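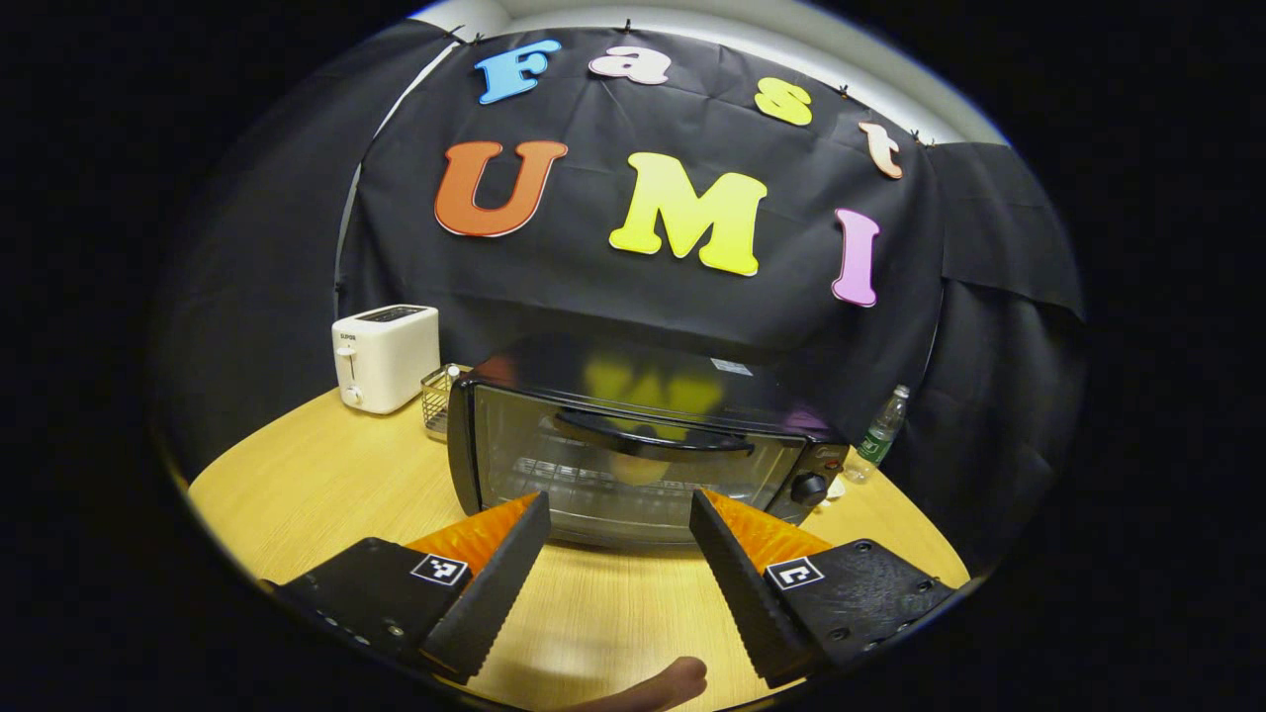
4.2 Does the setting matter?

Kocabaş and others hold that people judge a small oven by what stands next to it. We doubt the effect is as strong as claimed. Their study drew on 60 households in Sukstead, and most of the answers came from a single question about worktop space. A pop-up toaster beside an oven may look like crowding to one cook and good sense to another, and the survey gave neither a chance to say so.

The Triltley data are larger (more than 1,000 replies) but no easier to trust. Ateş and Kaplan sorted the worktops by eye into "busy" and "calm", with no rule for wire baskets, bottles or other small things. Nor did they record lighting or what hung behind the table, though either could change how tidy a surface seems.

Figure 4. Setting with a light wooden tabletop, dark creased sheets at the back and sides, coloured foam letters reading "Fast UMI", and a long ceiling light. 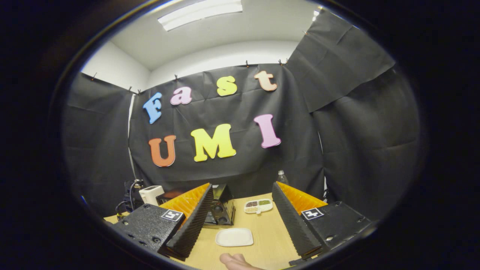 4.3 Limits of the worktop ratings

Ratings were given once only. We can't tell whether the same person would call the same worktop busy in May and calm a month later.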